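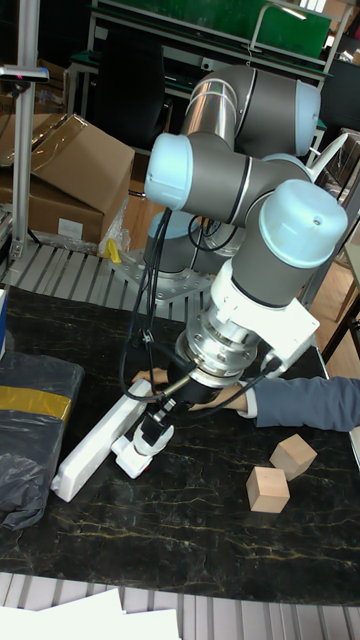 > Choke groups are gone after importing the hat kits on a Telter. Closed hat no longer cuts the open one. Is the data missing from the pack or is the converter dropping it?

The data is in the pack. Clirkus writes choke groups to the program file only when `--choke` is set, and the default is off. See Conversion.

# Kerov One-Shots

Drum and percussion one-shots recorded from an Ejigu analogue drum machine, organised as programs for the Telter pad sampler. The WAV files can be used in any sampler. Program files are Telter format only.

Last revised December 2022.

## Contents

| Item | Value |
|---|---|
| One-shots | 1193 |
| Programs | 113 |
| Total audio | nearly 60 minutes |
| Format | WAV, PCM, 24-bit, 44.1 kHz |
| Channels | mono, except `fx/` (stereo) |
| Velocity layers | 3 where the source voice responds to accent, otherwise 1 |

```
kerov/
 audio/
 kick/
 snare/
 hat/
 tom/
 fx/
 programs/
 meta/samples.csv
 LICENCE
```

## File naming

`<voice>_<tune>_<decay>_<layer>.wav`

`tune` and `decay` are front panel positions, read as clock hours. `kick_09_14_2.wav` is the kick with tune at nine o'clock, decay at two o'clock, layer two. Voices with no tune control use `xx` in that field.

Names are lower case. The Telter browser sorts upper case ahead of lower case, so renamed files may move in the list.

## Recording

Individual outputs were used for every voice. Nothing passed through the Ejigu mix bus apart from the files in `fx/`, which were taken from the stereo output with the onboard drive engaged. The signal went directly to line inputs with no compression or equalization. Gain was set once per voice on the loudest accent and left there, so relative level between layers is preserved.

The machine was powered on for an hour before each session. Oscillator drift is still audible in the long toms, and pitch in the `tom/` folder should be treated as approximate.

## Editing

- Start points trimmed to the first zero crossing before the transient.
- Tails left to the noise floor, then a short linear fade.
- DC offset removed.
- No normalization. Peak level per file is listed in `samples.csv`.

Kicks with decay past three o'clock have a residual low-frequency thump at the end of the tail. It comes from the voice circuit and was left in.

## Metadata

`meta/samples.csv` is UTF-8, comma-delimited, with a header row.

| Column | Type | Notes |
|---|---|---|
| `file` | string | path relative to `audio/` |
| `voice` | string | folder name |
| `layer` | int | 1 is softest |
| `peak_db` | float | dBFS |
| `length_ms` | int | after trimming |
| `choke` | int | 0 means no group |
| `root` | string | toms only, nearest semitone |

## Conversion
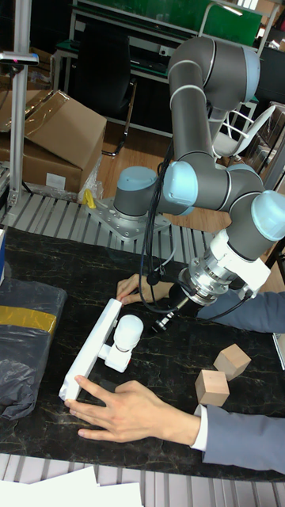 *Grey arm with light blue joint caps, black tool just above the tabletop.*

Clirkus builds Telter programs from the CSV. The supplied programs were generated with:

```
clirkus build --in meta/samples.csv --out programs/ --layers auto
```

To include choke groups:

```
clirkus build --in meta/samples.csv --out programs/ --layers auto --choke
```

Existing program files are overwritten without a prompt. Pad colours assigned on the hardware are stored in the program and will be lost on a rebuild. Copy any edited programs out of the folder first.

## Loading on the Telter

1. Copy the whole `kerov/` directory to the root of the card. Programs use relative paths and will report missing samples if `audio/` is moved.
2. Open the browser and select `programs/`.
3. Load a program. Samples load with it.

Cards must be FAT32. Long directories are slow to open the first time and are cached afterwards.

## Known issues

- Layer crossfade is ignored on import. Layers switch hard at the velocity thresholds.
- `hat/` files from the first release, in July, had the open and closed labels swapped in the CSV. Audio was correct. Replace the CSV if your copy predates this revision.
- Stereo files in `fx/` are summed to mono when assigned to a pad whose output is set to an individual jack.
- Program names longer than the Telter display are truncated on screen only.

## Licence

Use in released music is permitted without credit. Redistribution of the files as samples, in whole or in part, in original or processed form, is not permitted. Program files and the CSV may be modified and shared separately from the audio.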